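TOLLADSIDE, August - Drarnon has opened a tabletop display booth program for schools, libraries and small shops, the company announced on Friday. The program provides the parts and printed instructions needed to turn an ordinary table into a neat, enclosed display space with a cloth backdrop and large cut-out lettering.

The program follows a trial at the Sosa community hall in Tolladside, where 68 local groups set up booths of their own. Groups were asked to use furniture they already had and to keep the layout simple. Most chose a plain dark cloth with letters in several colors, so that a name or short title could be read from the far side of the hall.

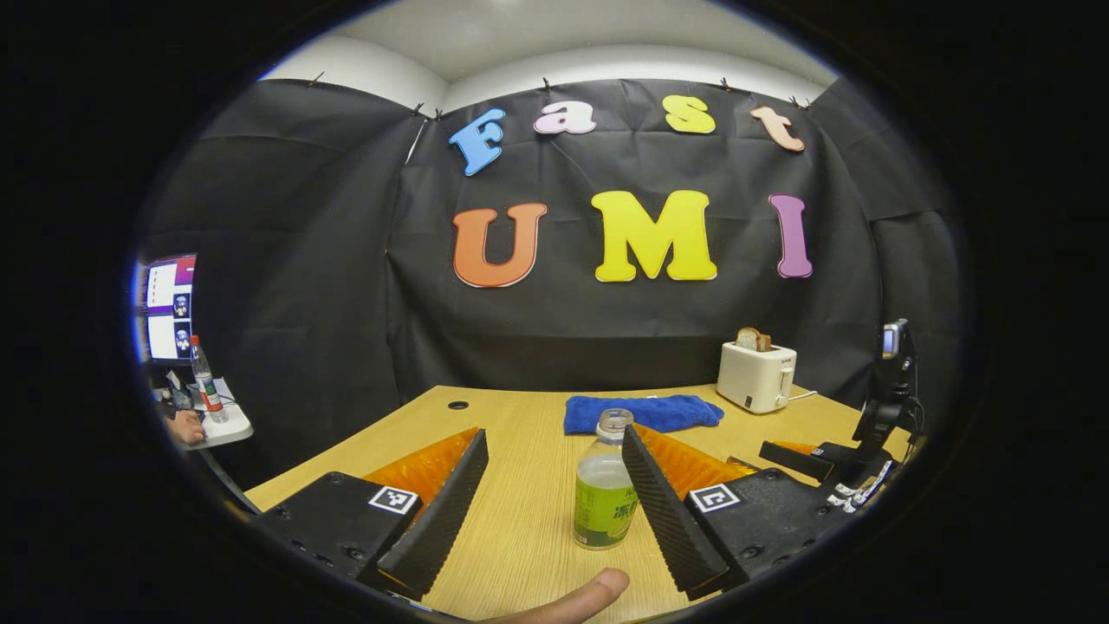 Each kit, sold under the name Fleker, contains a cloth panel wide enough to cover the back and both sides of a standard table, a bag of small clips for the top edge, and a set of foam letters. Letters may be ordered in two heights. Drarnon recommends the smaller height for an upper row and the larger for the main word beneath it. The full letter range consists of 271 pieces, including capitals, lowercase letters and numerals.

"A table display should be quick to put up and easy to read," the company said in a statement. "Our customers asked for something that could be stored in a closet and used again the following month, and the kit was designed with that request in mind."

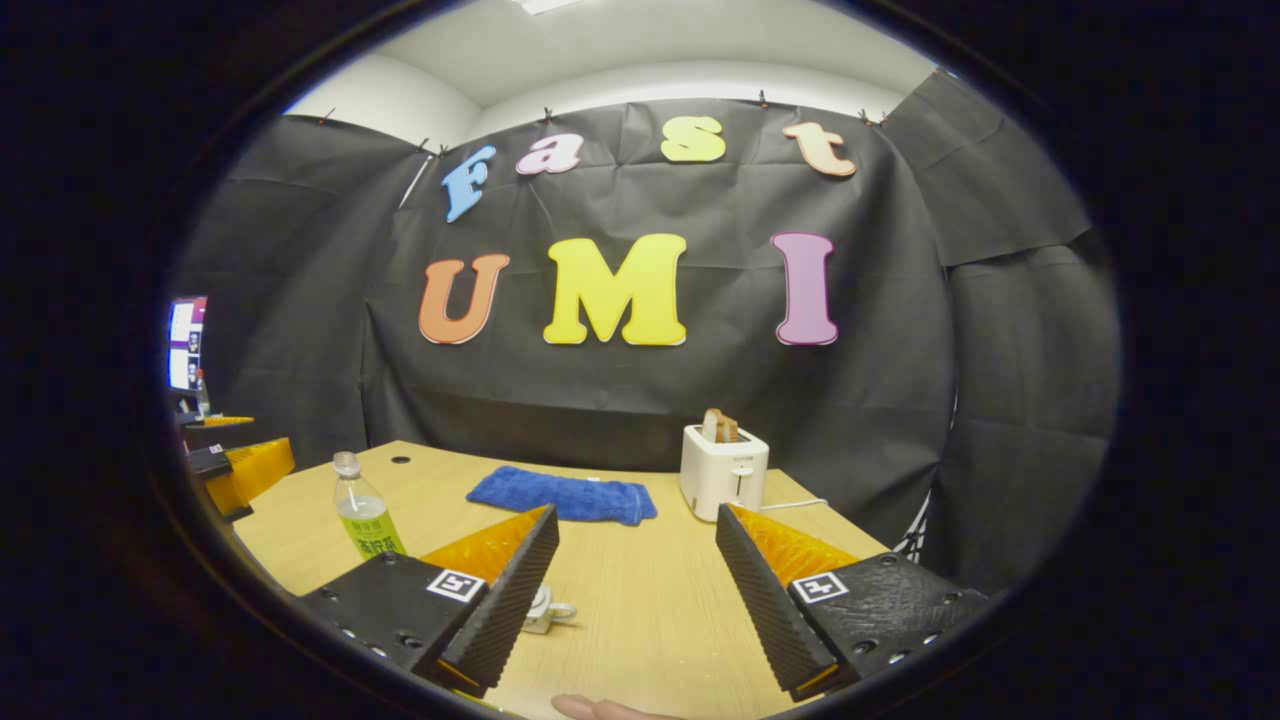 The cloth may be hung straight from the folded state. Users who prefer a smoother finish may steam it on a low setting before the letters are attached. Letters should be pinned from the center of each row outward, and the lower row should be placed first. A light-colored tabletop is advised where the cloth is black.

Kits are priced at $80 each. The first 200 orders from schools and public libraries will include a second bag of clips at no added charge. Replacement letters can be purchased singly.

Orders will be accepted through the Drarnon office in Tolladside and at the Sosa hall front desk during regular hours. Groups that took part in the trial may keep the materials issued to them.

Media inquiries should be directed to the Drarnon press office, Tolladside.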